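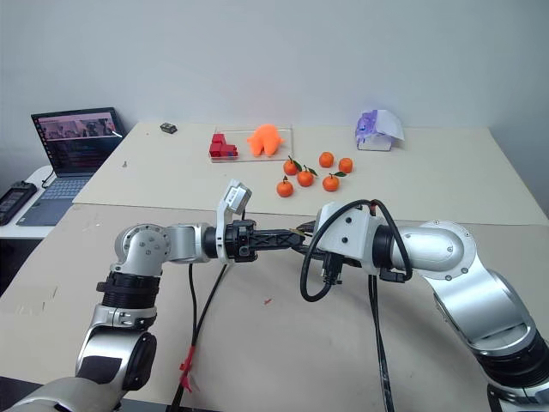
My grandmother kept her recipes in a biscuit tin, and for most of my adult life I assumed that the tin would come to me and that I'd then be able to cook the way she did. Well, the tin came to me in July, in a padded bag from my aunt, and I can tell you that it doesn't work like that at all!

For a start, half of the cards aren't recipes. There's a knitting pattern for a baby's bonnet, a bus timetable, the phone number of a man who sharpened mower blades, and a note that says only "Paula, less vinegar". Paula is Paula Surdu, who lived two doors down from Nan for most of my childhood and who is still very much with us, and I rang her up to ask what the vinegar was about. She laughed for a good long while and then said it could have been anything, because Nan thought there was too much vinegar in everything she made.

The cards that are recipes have their own difficulties. Nan wrote down ingredients and then, I think, got bored. Her plum cake card reads: plums, butter (the good one), flour, 2 eggs, sugar, bake. How hot? How long? Which is the good butter? My mother thinks it was the one in the gold paper and my aunt says it was whatever Nan hadn't told Grandad about. I've made that cake four times now and I've had one that was lovely, one that was a pudding, and two that the neighbour's chooks enjoyed.

So I've been cooking my way through the tin, very slowly, mostly on weekends, and ringing Paula whenever I'm stuck. It has turned into a bit of a habit for the two of us. She likes to be rung after her programme has finished and before she puts the kettle on, a window of perhaps ten minutes, and then we talk for an hour and she never gets her tea. She remembers the most wonderful things. She remembers that Nan rested her dough under a particular blue tea towel and got cross if you used it to dry a plate. She remembers the year everyone in the street had too many quinces and people started leaving them on each other's doorsteps after dark.

The card that has given me the most trouble is the cabbage rolls. It's the most splattered one in the tin, which I took as a good sign, and the writing has gone brown and furry where something was spilled on it years ago. I can make out rice, mince, dill, and a word that's either "smoked" or "soaked". You'll appreciate that this matters a fair bit! I tried soaked first (the rice, I reasoned) and they were perfectly nice and tasted nothing like hers. Then Paula mentioned a butcher, Octavian Ardeleanu, who used to keep back the ends of the smoked pork for his regulars, and I got that little prickle on the back of the neck. Smoked, then. I put a few pieces of smoked rib at the bottom of the pot the next Saturday, under the rolls, with the leftover cabbage torn up on top, and left it on the lowest flame I could manage.

I won't pretend they were hers. My rolling is dreadful, for one thing, and several had come apart into a sort of stew by the time I lifted the lid. But the smell in the hallway was right. My husband came in from the garden and stood there with his boots still on, and he only ever ate them at her table a handful of times.

I've started writing everything out again on fresh cards, with temperatures and times and the colour things ought to be before you take them out of the oven. I had a small crisis of conscience about it, as if I were correcting her, but Paula says Nan would have been pleased to have someone fuss over them and would then have told me I'd got the oven too hot. The old cards are going back in the tin as they are, bonnet and bus timetable and all. I've popped the new ones in a separate box, a cardboard thing that a pair of shoes came in, until I find something nicer.

Next up is the walnut roll, and I'm nervous, because the card has an arrow on it pointing to the back and there's nothing on the back. Paula is thinking it over. If any of you had a gran or an auntie who made one with a soft yeasted dough and a very dark, sticky filling (not the crumbly kind, I've had plenty of those), I'd love to hear whether she scalded the milk for the walnuts or put it in cold. Leave me a comment or send me an email, whichever's easier, and I'll let you know how I go once I've bought more walnuts.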